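The Long Way Around in Villuvville

October 9, 2018

If you want to know how a party quarrels with itself, spend an evening at the Villuvville town hall, where the majority caucus has been arguing since August over a bus line to Zekdale. It would cost 2000 dollars a week, and to hear the older members talk (fondly, at length, with their coats still on) you would think it was a road to the moon.

Four of the newer members broke ranks and put out a letter of their own. By morning the leadership had answered with a sterner one, and 185 people squeezed in to hear both read aloud. I stayed for all of it, and I'd go again!

The vote, when it finally came, sent the whole business back to the Plemitz county board for another look.
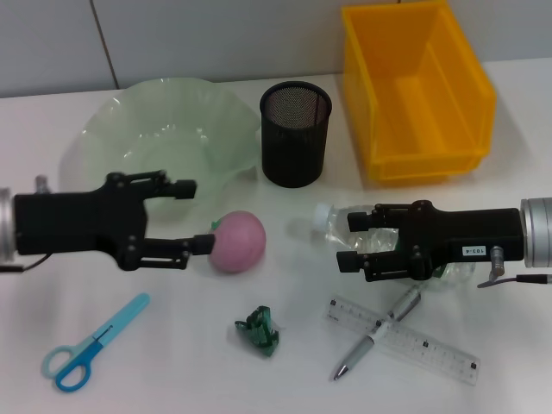 The board takes it up next month, and the four say they'll be riding over together.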